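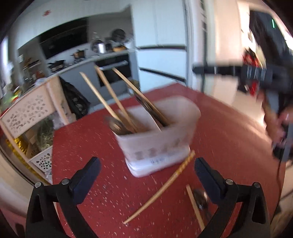
Leave the Third-Place Game Alone

5 min read

Every spring the same argument comes back to our handball cup, and every spring I get a little louder about it, so consider yourself warned. Someone on the losing side of a semifinal stands in a hallway with a towel around his neck and says the third-place game is pointless and should be scrapped. Everyone nods. Then the league office says it'll look into the format, and by summer we've all forgotten.

This time it looks like they might really do it. The proposal going around for next season is to send the two losing semifinalists home and fill the early slot on finals day with a skills contest and a band. A band! I have nothing against music, I own a drum kit, but I don't want it where a handball game used to be.

I'll give the other side its due first, because it isn't a stupid side. Vlastimil Ondrejka coached Korovholm through this year's bronze game and he told me flat out he'd rather have been on the bus. His players had lost their semifinal by one goal the night before, in overtime, and most of them hadn't slept. His right back had a thumb the color of a plum. "You ask them to care about a thing they spent all season trying to avoid," he said, and I had no quick answer for that, which annoyed me the whole drive home.

There's the injury question too. Squads are thin by April. A team with a relegation scrap or a European spot still to settle doesn't want to lose its playmaker in a game for a smaller cup. Fair enough. I've watched that happen to Flidley, and they were never the same that year.

But let me tell you about the game itself, Kenau against Korovholm, early afternoon, doors open so early that the pretzel stand was still warming up. Nearly 4,000 people were in there by halftime. I know finals day is sold as one ticket, and a lot of them had come for the later game. They still turned up in time for this one, and they stayed in their seats and hollered.

And it was good! It was loose and quick and a bit silly. Kenau's coach, Kai Rothe, started his backup goalkeeper, Malý, who had barely played since Christmas and who is listed as a center of attention in no scouting report anywhere. He got beaten twice in the first couple of minutes and I thought, oh dear. Then he saved a penalty with his shin, and from there on he was enormous. Kids behind the goal were yelling his name every time he so much as took a drink.

Where else does that guy get that afternoon? Seriously, tell me. He doesn't get it in a final, where Rothe would never risk him. He doesn't get it in a league game in November in front of a few parents and a guy with a bass drum. The bronze game is the only time all year when the hall is packed, the stakes are real enough to make your knees wobble, and a coach can still afford to be generous. 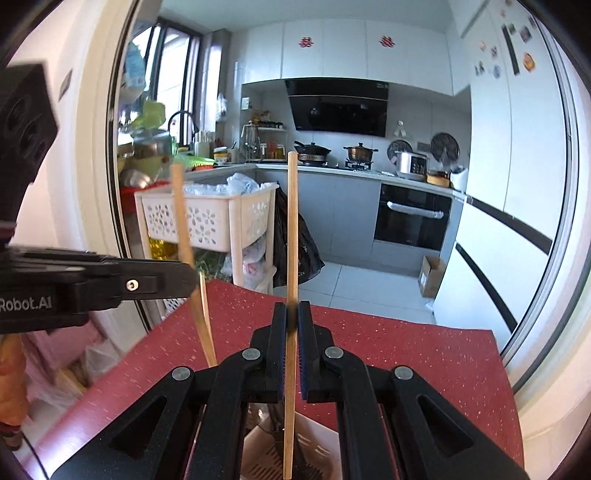 Rothe and Ondrejka could hardly have treated the occasion more differently, and I think that's half of why I enjoyed it. Rothe was on his feet from the first whistle, straight as a post, shouting at his wingers to get back. Ondrejka spent the first half slumped against the scorer's table with his arms folded. Look at the two chopsticks, one held upright and the other on a slant, and you've got the pair of them at the twenty-minute mark. Then Korovholm scored three in a row just after the break and Ondrejka straightened up, and five minutes later he was arguing with a referee over a throw-in as if the house was riding on it. The man who wanted to be on the bus! I reminded him of it afterward and he laughed, and then he said the throw-in was still theirs.

That's my trouble with the "nobody cares" argument. People say it before the game and they say it after a loss. In between they care plenty. Put competitive people on a court with a clock running and they can't help themselves, and I don't see why we'd write the rules around the mood they're in at breakfast.

I also have a selfish reason, and I might as well own up to it. My first finals day was as a kid, with my uncle, and the team we followed had lost its semifinal. If there had been no third-place game we'd have sold our tickets and gone bowling. We went, we won by 3, and a defender whose name I've shamefully lost gave me his wristband, which I wore until it smelled so bad my mother took it away. I've been going ever since. Fans of half the teams at finals weekend are in that spot every year. They've booked the hotel. They've painted the bedsheet. Sending their team home early tells them thanks for the deposit.

So what would I change? Some things, sure. The schedule is rotten. Playing a bronze game on the day after a semifinal that finished close to eleven at night is asking for hamstrings, so start the semifinals earlier. Let the teams name bigger squads for it, with a couple of youth players each. I asked Fasil Workneh, who played for Flidley and has two bronze medals in a drawer somewhere, and he'd go further and give the winner a home draw in the next season's opening round. I like that a lot. It costs nothing and it gives a grumpy coach something to point at on the whiteboard.

Oldřich Pešek, who used to referee and now mostly argues with me over soup, thinks I'm being sentimental. He'd keep the game only if the prize money went up, and he says 100 percent of coaches would agree with him if you asked them in private. Maybe so. I didn't ask them all. I did ask Malý, the backup goalkeeper, outside the hall, while he was trying to fit his bag and his medal and a very sleepy toddler into a small car. He wanted to know if the game had been on TV, because his dad records them.

It had been. I told him to have his dad skip the first couple of minutes.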